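August, box day again

Evening, at the kitchen table, hands still buzzing a little. 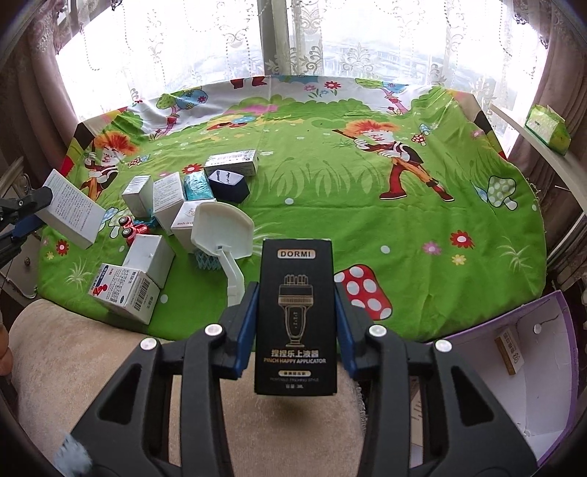
Morning: the tall black one

Started at 8:00 sharp with tea in reach, and I am so happy with how this went! The list from Stutley had the usual jumble on it: cartons in all sizes, a couple of toys, the foil package, and the black DORMI box with the gold drawing on the front. I'd been looking forward to that one because it stands so nicely between the blue pads. You close the jaws, feel the sides give the tiniest bit, and ease off before the cardboard complains. Then lift, hold upright, carry, set down, let go. The letting go is the part I love. If you open too fast the box rocks, and then the robot learns to rock boxes too.

Melahat Kılıçarslan called while I was resetting. She checks everybody's recordings at Clusunitz and she had watched my last batch all the way through. Her verdict was that my approaches are lovely and my pauses are too long. I stop above the thing, apparently, like a person choosing a pastry. She's right, I do it in the supermarket as well. So for the rest of the morning I tried to come down in one go, thinking about the move beforehand and then just making it. Much better. 18 good ones in a row before I knocked something, and that was my sleeve.

We had a nice back and forth about the green cloth too. I was worried the cartoon boys and the big red mushroom would be too busy, but she wants busy! Plain tables they have plenty of. She asked me to keep the cloth for the whole week and only change where the boxes stand.

After lunch: the other arm's turn

The two-handed ones are harder and I like them more. One clamp holds a box at a slant, the other goes to work nearby, and my brain has to run both without letting either go lazy. My left is the lazy one. I caught it drifting down twice and did those over. For the basketball hoop I have decided to go for the stand and leave the net alone — must write that on the list for tomorrow, along with the little red car, which I still pick up crooked.

Total so far is 800 recordings since I began. I said the number out loud to the kettle. Melahat says Kiiskinen, where the trained version gets tried out, had an arm pick up a carton from the side last week, low and a bit tilted, and she knew at once it was my way of doing it. I have been grinning about that all day. Some machine in another town picks up boxes like me!

Wrist is fine, thumb a bit sore. Ate the rest of the plums. Tomorrow: car, hoop, shorter pauses, and sleeves rolled up before I start.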